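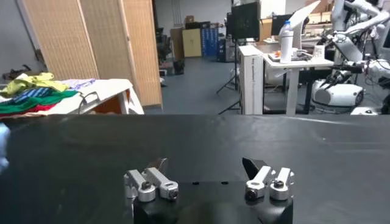

Clothes Sorting at Marino: Gallery

The back room at Marino is where the clothes go before they are put out. We share the floor with the office, so the sorting side is marked off with a folding divider. This page covers the tables, the folding and the storage. Kulsoom Ansari set the room up and Cadi Lloyd wrote most of the notes I have used.

The white table

Everything that hasn't been folded starts here. Yellow-green on top of the pile, a navy and light blue striped piece under it, bright green across the front and some red at the bottom corner. We don't sort by color at this stage. Kulsoom tried it in August and it took longer.

The divider

Woven beige panels in light wood frames. It came from Fistik when they closed their upstairs showroom. It folds flat, but we have left it standing because the floor behind it gets used for other things.

The far wall

Blue bins in rows on a blue storage rack. Folded clothes go there by size, children's at the bottom. The pale yellow cabinet is for hangers and tape. Boxes get broken down at the end of the day, or they are supposed to be.

The black table

Folding is done on this one and nothing else is. The black top shows lint, so wipe it before you start. It is 80 cm deep and 210 cm long, enough for an adult shirt laid out flat with the sleeves open. Svyatoslav Kuzmenko had wanted a lighter top, and we may still change it.

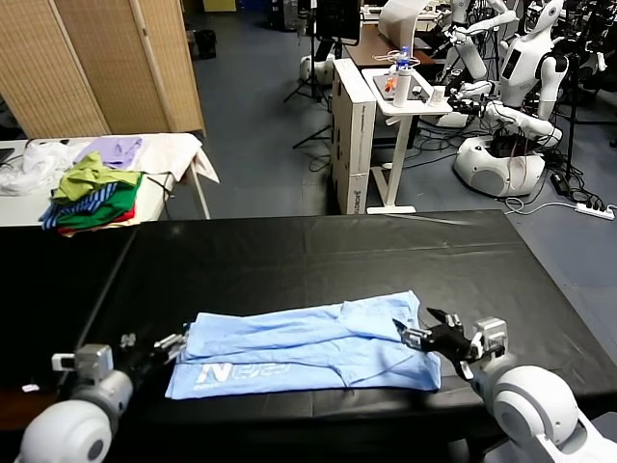
Light blue, folded lengthwise

A light blue garment with white lettering, folded into a long bundle and still wrinkled. For tops with large print we fold lengthwise first, smooth it from the middle outward, then bring the ends in. If one end hangs loose, open it and do it again. Pulling on the end only moves the creases somewhere else. Thin fabric needs a second pass with the flat of the hand.

Stripes

Striped pieces are easier, as the lines tell you if the fold is straight. Dilruba Abeysekara gives these to new people first. Plain bright colors come next, then anything stretchy.

Notes on the count

Brolelik asked for a total for the spring round. It was 293 pieces folded and binned, with 2 bags sent on to Movimgate for repair. Missing buttons are not repair, we do those ourselves. Lutz Reuter has the sheet if you need the sizes.

Filed under: Around the Building, Clothing, Photos
3 comments | 11 shares
Posted 2009-05-11
Contact | © Marino | Back to top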